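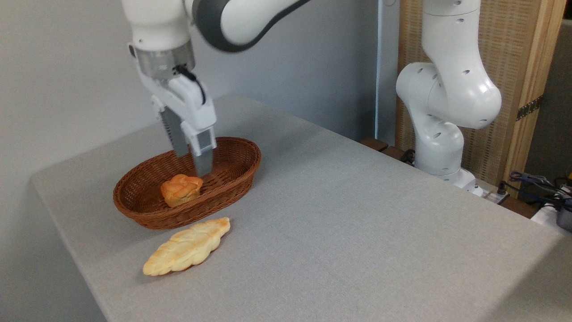

Should bread go to the table in a basket? Most of the time it should, and I think more households ought to own one.

I bought mine at a shop in Murnville in June and have used it for nearly every dinner. A plate lets the bottom of a roll go damp while the crust is still warm. Wicker lets the steam out. It also gets passed around, and people take a second roll without asking.

Long loaves are the exception. Leave them on a board or a clean cloth and tear them there. Skip the plastic baskets too. Mine cost 10 dollars, and the crumbs shake out over the sink.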